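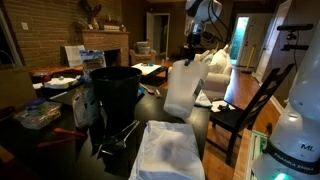
Fig. 7.1. Pichet en plastique translucide tenu au-dessus d'une table par un bras robotisé blanc.

Chapitre 7
Fêtes locales, commémoration et communautés d'origine

7.1 Objet du chapitre

Le chapitre précédent traitait des associations de village sous l'angle de leur financement. On examine à présent la fête annuelle en tant qu'institution : son calendrier, ses règles d'organisation et le rapport qu'elle entretient avec le récit de fondation de la localité. Le terme de « fête patrimoniale » désigne dans la suite toute manifestation publique périodique, ouverte aux non-résidents, dont le programme renvoie explicitement à une origine commune, réelle ou supposée.

Deux distinctions sont nécessaires. La première sépare la fête commémorative, attachée à une date, de la fête saisonnière, attachée à un état des travaux agricoles ou du climat. La seconde oppose les participants par filiation aux participants par résidence. Les deux axes sont indépendants – une fête saisonnière peut reposer presque entièrement sur la filiation, comme le montre le cas de Kedach.

7.2 Le cas de Kedach

Kedach compte 600 habitants permanents. La fête des moissons y a été relancée après une interruption de trois ans, et l'édition étudiée s'est tenue le samedi 1er juillet 2023. L'enquête de Telma Cáceres et Rhys Bright porte sur 226 questionnaires, remplis sur place et dépouillés en janvier. Elle retient comme variables le lieu de naissance, la langue parlée au foyer et le nombre d'éditions antérieures auxquelles la personne a assisté.
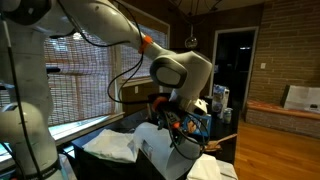 Fig. 7.2. Bras robotisé blanc à bague orange, avec câbles noirs et pince.

Les auteurs relèvent que les anciens résidents reviennent plus régulièrement que leurs descendants, mais que ces derniers s'inscrivent davantage aux activités encadrées : danse, cuisine, défilé. L'écart subsiste lorsqu'on neutralise l'âge. Zainab Ekpo a contesté ce résultat au motif que le questionnaire était distribué à l'entrée du défilé ; on reviendra sur ce biais en 7.4.

7.3 Notions à connaître

Fête patrimoniale ; récit de fondation ; participation par filiation ; édition différée. Cette dernière notion s'applique à toute commémoration tenue hors de sa date, quel que soit le motif du report. Le seuil de 100 répondants, exposé au chapitre 3, vaut également pour les tableaux qui suivent.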